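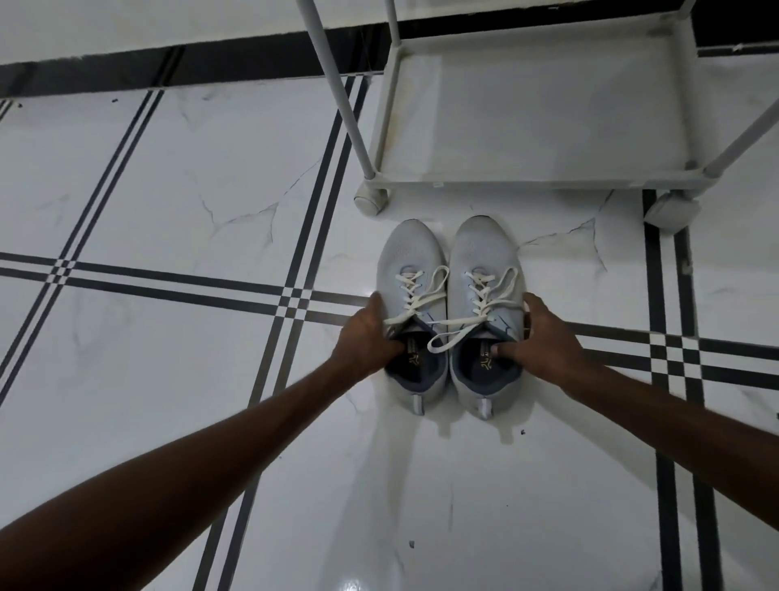
Shoe pair handling, light grey trainers, laces loosely tied.

Equipment planning: common questions

Which budget line covers the handling cell?
Capital. Spares and fixtures go under running costs, code 1547.

How many cells should a site plan for?
One per bench to begin with. Plestotdale started with one and now has three.

Can the gripper deal with loose laces?
Ask for a trial on your own stock before ordering. Skumex and Alipour both quote for boxed goods only, so laced footwear must be named in the enquiry.

Does a glossy or patterned floor matter?
It can affect the vision system. Send the supplier a floor sample or a photograph with the site drawing.

Do racks on castors need to be fixed?
Yes, if they stand inside the cell. Allow 800 mm of clear access on the operator side.

What is the lead time?
Gerora quotes nearly 4 months. Orders for a February start should be raised by the end of September.

Who signs off the request?
Kelechi Nwachukwu for layout, Glória Patrício for spend.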